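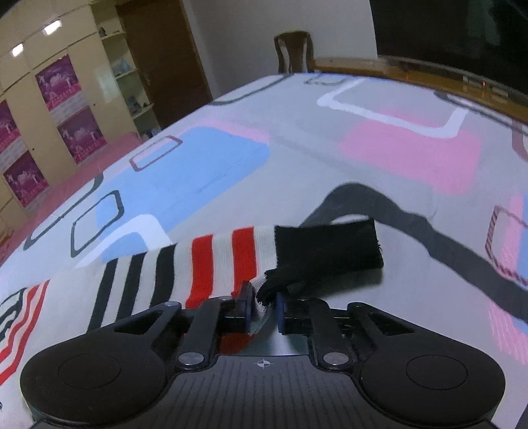

*Page last changed: 09/08/2018*

# About Virthorpe

Virthorpe is a residential language school for adults. The school offers courses in Latvian, Lithuanian and English to students who live on site for the length of their studies. It was established by Vija Liepiņa, who taught evening classes for many years before opening the first house, and it remains an independent institution governed by a board of five.

## Our courses

Teaching is arranged in terms of 10 weeks. Classes meet each morning, and afternoons are set aside for private study, conversation groups and individual lessons. New students take a short written and spoken test on arrival and are placed at the level that suits them. Those who wish to sit an outside examination may ask their course tutor for extra preparation.

The summer session in August is shorter and is open to former students as well as new ones. Places are given in order of application.

## Residence

The school has rooms for 95 students in two houses, Trultilska and Toom. Trultilska is the older building and holds the dining room and the library, which now has 2,465 volumes on its shelves. Toom was added later and has single rooms only. Bed linen is supplied. Students bring their own towels and clothing and have use of the laundry room on the ground floor of each house. Items left behind at the end of a term are kept until the end of the next.

## Staff and governance

Laimutė Grīnberga has served as principal since the retirement of the founder. She is responsible for teaching, admissions and the welfare of residents. Course tutors hold a teaching qualification in the language they teach.

## Former students

More than 900 people have completed a full course at Virthorpe. Many keep in touch through Flenanex, the school newsletter, which is mailed to former students twice a year. Changes of address should be sent in writing to the school office.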